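Course 1064, Textiles in the Home
Unit 2: Insulation and Fill

Quilting holds fill in place between two layers of cloth. Trapped air slows the loss of heat, and stitch lines keep the fill from shifting. 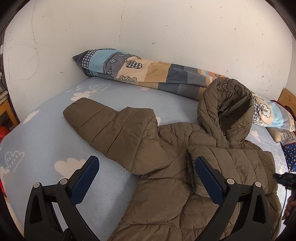
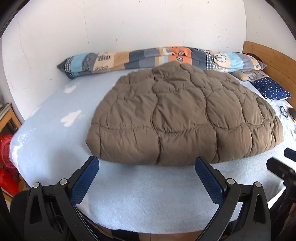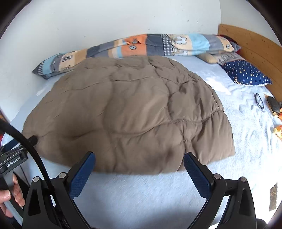 *Page last changed: January 2023*

Stitched seams divide each item into padded sections.

**Reading:** Prins reader, p. 43. Students shall submit Worksheet 2 to the Brustach office before the November review.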